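« Un plan de travail se choisit pour dix ans au moins » : entretien avec Jadwiga Pietrzak

Responsable de la formation continue chez Skorna, organisme spécialisé dans l'aménagement des espaces professionnels, Jadwiga Pietrzak accompagne depuis 39 mois les collectivités qui renouvellent le mobilier de leurs ateliers et de leurs salles d'enseignement. Elle a reçu notre rédaction un mercredi, au siège de l'organisme, pour évoquer une question souvent traitée en fin de projet : celle des surfaces de travail.

Le sujet peut paraître secondaire au regard du chauffage ou de l'éclairage. Mme Pietrzak ne partage pas cet avis. « Dans la plupart des dossiers que nous instruisons, le plateau est la dernière ligne du budget et la première source de réclamations, observe-t-elle. Les usagers y posent les mains toute la journée. Ils remarquent une rayure bien avant de remarquer un faux plafond. »

Des besoins mal formulés

La difficulté tient d'abord à la rédaction des cahiers des charges. Les services acheteurs reprennent volontiers un document antérieur, conçu pour un autre bâtiment et parfois pour un autre usage. Mme Pietrzak cite le cas du centre de Plivthorpe, où trois salles avaient été équipées de plateaux identiques alors que l'une accueillait de la reliure, la deuxième de la couture et la dernière des réunions. « La reliure suppose de la colle, des lames, des presses. Le revêtement retenu convenait très bien aux réunions. Il a fallu remplacer cinq tables avant la fin de la deuxième année. »

L'organisme recommande désormais un temps d'observation préalable dans chaque salle, en présence des agents qui l'utilisent. Ces visites donnent lieu à une fiche courte, annexée au marché. Y figurent les produits employés pour le nettoyage, la hauteur souhaitée, la charge maximale et la nature des outils posés sur le plateau. « Nous demandons deux pages. Au-delà, le document n'est plus lu », précise-t-elle.

Le retour des décors veinés

Interrogée sur les tendances actuelles, Mme Pietrzak relève un intérêt renouvelé pour les fonds sombres et les motifs inspirés du marbre, longtemps réservés aux halls d'accueil. Elle y voit une réaction à deux décennies de gris clair. « Un fond noir parcouru de veines donne du caractère à une pièce dont les murs sont neutres. En revanche, la poussière s'y voit davantage, et il faut en avertir les équipes d'entretien dès le départ. »

Elle invite également à examiner les échantillons sur place, à plusieurs heures de la journée. Le catalogue Mendoza, qu'elle utilise en formation, propose des plaques de grand format – un avantage réel, selon elle, puisqu'un motif veiné se juge mal sur un carré de quelques centimètres.

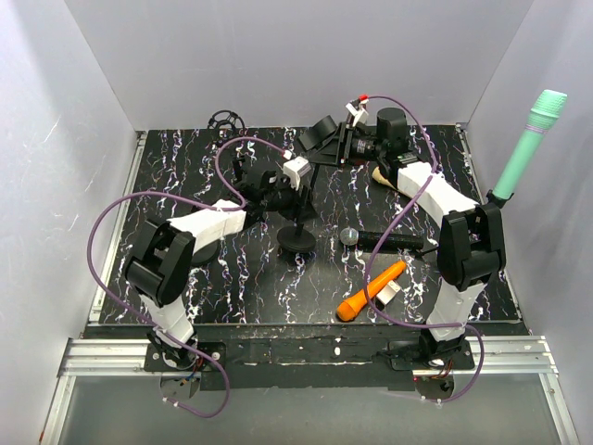
L'entretien, parent pauvre des marchés

La dernière partie de l'échange porte sur le suivi après livraison. Mme Pietrzak regrette que les notices d'entretien soient remises au seul service technique, sans parvenir aux agents concernés. Avec la régie Clurkus, Skorna a mis au point une consigne affichée dans chaque salle et relue tous les ans, en juin, avant la fermeture estivale.

« Les rayures légères ne justifient pas un remplacement, rappelle-t-elle. Un chant décollé, en revanche, doit être signalé dans la semaine. » Les prochaines sessions de formation, ouvertes aux agents acheteurs comme aux responsables de site, aborderont la question du réemploi des anciens plateaux. Les inscriptions se font auprès du secrétariat de l'organisme.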